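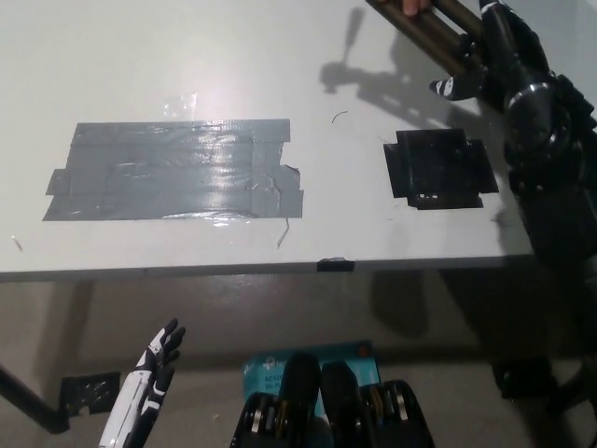
Grey duct tape on the left, black tape on the right, both on the same white top.

Forum index > Materials and Finishes > Adhesives and Residue
Thread: Removing duct tape residue from a white worktop without dulling it

benchmark_tom
Thursday, December 19, 2019
I have a white tabletop with two patches of tape on it. The grey is ordinary cloth-backed duct tape in overlapping strips, the black is a different roll. They went down in August and have to come off before the table goes back into general use. The surface is a melamine-faced board as far as the paperwork says, supplied by Honkanen as part of a larger order.

I have lifted one short end of the grey as a test. The backing came up and left most of the adhesive behind as a yellowish film. White spirit softened it but smeared it. I have a tin of Kusex 7, a citrus-based remover, and I'm inclined to use that on the lot. Before I do:

Will it attack the board at the joint where the edging meets the top?
Is there any point warming the tape first?
Does the black need treating differently from the grey?

I would like to avoid any permanent change in gloss. The table is used under strong overhead lights and any dull patch will show.

offcut
Warm it first. Hair dryer on medium, held a hand's width off, moving all the time. Peel back on itself at a shallow angle, slowly. The adhesive on cloth tape is normally natural rubber based with a tackifying resin. Fresh, it mostly comes away with the backing. After a few months the backing and the glue part company, which matches what you describe.

Don't go near it with a heat gun. The melamine will stand a fair amount but the glue on the edging won't, and if it is hot-melt it will let go well before you smell anything.

grainline_7
Disagree about heat. On old rubber adhesive, heat gets the backing off and leaves you with a softer, stringier layer that then has to be scraped. I go the other way: freezer spray or a bag of ice on it, then a plastic scraper. Cold rubber loses its tack and breaks off in bits. It takes longer per strip but there is far less solvent work afterwards.

offcut
That works on chewing gum and on thick blobs. On a thin film spread over a wide flat board you can't hold the temperature down. The board is a poor conductor and the top layer is back at room temperature before you've put the can down.

grainline_7
I've done it on a bench top wider than his. Work in small areas.

offcut
How long did it take?

grainline_7
An afternoon. I didn't say it was quick.

p_marsden_ish
On the remover: citrus-based products are generally d-limonene, and limonene is fine on a sound melamine face. It is not fine on polystyrene, some ABS edgings, or anything painted. If the edging is ABS, keep the liquid well back from it. Put it on the cloth and never straight on the board. PVC edging I'd worry about less, but the glue line behind it is still a risk if you let it pool.

The other thing with limonene is that it leaves an oily film of its own. Follow with warm water and a drop of washing-up liquid, then clean water, then dry. People skip this and then report a dull patch.

benchmark_tom
Thanks. The edging is not marked. What is the usual way to tell ABS from PVC without cutting a piece off?

p_marsden_ish
Find a hidden stretch, on the underside or a back corner. Touch it with a cotton bud with a very small amount of acetone on it. ABS goes tacky more or less at once. PVC is slower and softens less. Keep the acetone off the face while you do this. If you have no hidden stretch, treat it as ABS.

zincwhite
Are you certain it's melamine? Honkanen sold tops in that range with a lacquered MDF face as well, and the paperwork used the same description for both until they changed the catalogue. I had 11 of them through the workshop and 3 were lacquered. They look identical from a normal standing height.

If it is lacquer, everything above about limonene being safe is wrong, and you should be using nothing stronger than white spirit.
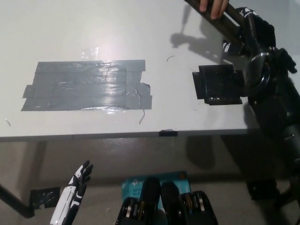
You can tell them apart by the edge of the face layer. On melamine there is a fine dark or brownish line between the decorative layer and the edging, visible with a loupe if the edging was trimmed flush. On lacquer the colour runs round the corner with no line, unless they then put an edging over it, in which case you need to look at a screw hole or a cable cut-out. A fingernail test is no use. Both are hard enough to resist it.

benchmark_tom
There's a cable hole in the back rail but it doesn't go through the top. I'll take one of the fixings out from below, though I doubt it goes deep enough to show the face.

zincwhite
It won't. In that case try the smallest possible spot of your remover near the back edge under a bit of cling film, leave it ten minutes, wipe and look along the surface against a light. Lacquer will show a ring.

offcut
Ten minutes isn't long enough to be sure. Half an hour.

zincwhite
Half an hour of limonene on lacquer gives you a hole, not a test.

offcut
It gives you a ring you can see. He's putting it at the back.

p_marsden_ish
Start at ten, look, and if nothing shows go on to thirty. You can both be right.

ledgerstone
Moving on to the black. If it is PVC electrical type, the adhesive is often softer than on cloth tape, and the plasticiser in the PVC moves into whatever it's touching. That can leave a faint yellow or brown shadow which no solvent will take out. If it's black cloth tape it will behave the same as the grey. If it's gaffer proper, with the matt face, it should come off far more cleanly than either. Look for a weave when you tear a bit. Electrical tape stretches before it breaks, cloth tape tears straight across.

benchmark_tom
It tears straight across and there is a weave. The face is mostly matt. I can't find the roll.

ledgerstone
Gaffer or a cheap imitation of it, then. Peel a corner slowly and see what stays behind. I would do the black first.

grainline_7
Why first? The grey is the bigger job, get it out of the way.

ledgerstone
If the black comes up clean, it gives him a piece of bare covered surface to compare with the uncovered board. Then he knows whether there is any fading or shadow before he has put any solvent on at all.

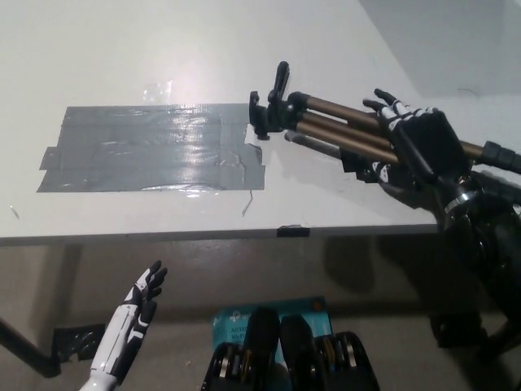 The grey patch, with a piece of clear tape just above it.

tapeworm_b
Don't forget the clear stuff. If that is ordinary acrylic-adhesive tape, it's a separate problem. Acrylic doesn't respond to white spirit in the way rubber does. Isopropyl alcohol on a folded cloth, held there for a minute, then roll it off with a thumb. Easy to miss under bright light and you will find it later when it has collected dust.

Also, from the picture, the grey has wrinkles and bubbles in it. Expect uneven residue. The parts that never bonded will be clean and the parts that did will have a hard edge round them.

benchmark_tom
Noted. I have isopropyl. I also have a bottle of Zornine Clear, which someone left in the cupboard and which has no ingredients list on what remains of the label. Any experience?

p_marsden_ish
If you don't know what is in it, don't put it on the table.

zincwhite
Agreed. I have a data sheet for an older Zornine product but it may not be the same stuff, and the name has been used on more than one thing.

custard_pie_chart
The Custutby supplier guide has a section on this, item 913 in the printed version, under care of faced boards. It says mechanical removal first with a plastic blade, then isopropyl, then white spirit, then citrus, in that order, and to stop at whichever works. Nothing on heat or cold either way. It also says not to use melamine foam blocks on anything with a gloss level you care about. They're a fine abrasive and they leave a haze.

offcut
That last part should be pinned. Half the dull patch threads on here are from foam blocks.

grainline_7
For once I agree with offcut.

benchmark_tom
Black tape came up this morning with a plastic scraper and no heat. Very slight residue at one corner, gone with isopropyl. No shadow on the board that I can see. Spot test with the Kusex at the back edge, ten minutes and then thirty: no ring, so I am treating it as melamine.

For the grey I did one strip warm and one strip cold. Warm left a thin even film. Cold left patches, thicker, but they did scrape off. Time was much the same. Neither got all of it and both needed the citrus afterwards.

offcut
Thin even film is what you want.

grainline_7
Patches that scrape off are what you want.

benchmark_tom
I'll carry on with warm for the remaining strips. The cold spray is nearly empty.

ledgerstone
How far in from the edge are you stopping with the remover?

benchmark_tom
Up to 11 mm, then isopropyl from there outwards. Edging still not identified.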